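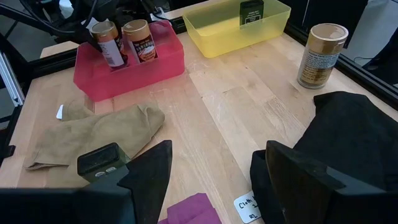

*The sorting table at Jelden, with a spice jar gripped in the pink bin by the second gripper.*

Faith Mushi was standing next to the table when the left arm let go of a jar. "It didn't slip," she says. "The gripper opened. The controller had lost the signal from the finger for 3 seconds, and the software read that as a finished job."

The jar broke on the floor and no one was hurt. Mushi, who runs the test bench at Jelden, stopped both arms and went through the log. The same dropout was in it 46 times, going back to July. Most had come while the arm was parked, so no alarm was raised.

The cause was a cable. It ran too tight around the wrist joint, and one wire inside had cracked. "We replaced it in ten minutes," she says. "The software took a lot longer."

The arms now hold their grip when the signal goes - they stop and wait for a person. Mushi ran 400 picks with the plug pulled at random and says every jar stayed put.

She still wants a second cutoff switch on the far side of the table. "I had to walk around to reach the one we have," she says. It's on order from Lengyel.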